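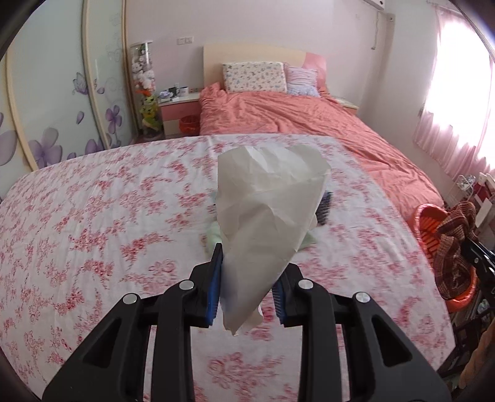
Too many steps before I even get to pick a time, one diner wrote in our follow-up survey, and I kept coming back to that line all through the analysis. We had asked people why they quit a booking halfway, and I really expected prices or parking! Mostly it was the form.

4.2 What made people give up

So, a quick reminder of the setup. We watched bookings at two restaurants, Willora (small, loud, lots of walk-ins) and Inero, which has the big back room and takes groups. Both used the same online booking page when we started. Over the study period we logged 2,052 visits to that page, and 400 of those people got as far as choosing a party size and then left. We wrote to all 400 and heard back from 96, which I was pretty happy with for a survey that offered nothing but a free coffee.

I read every answer myself, twice, with a week in between. The deposit came up a lot at Inero, mostly from people booking for birthdays who didn't yet know how many guests were coming. At Willora hardly anyone mentioned money. They wanted to know if they could sit outside, and the page never told them.

Figure 3. Paper sheet held between two gripper jaws.

We then moved the time picker to the first screen at Willora and left Inero alone. I'd love to say the change was huge, but the two places differ in so many ways (menu, street, even the chairs) that I'd be careful with it. Staff at Willora did tell us the phone rang less on Saturday. I don't have call logs from before the switch, so take that as a comment from a busy host stand and no more.

The length of the form also mattered less to people who had eaten there before, and I come back to that in 4.3.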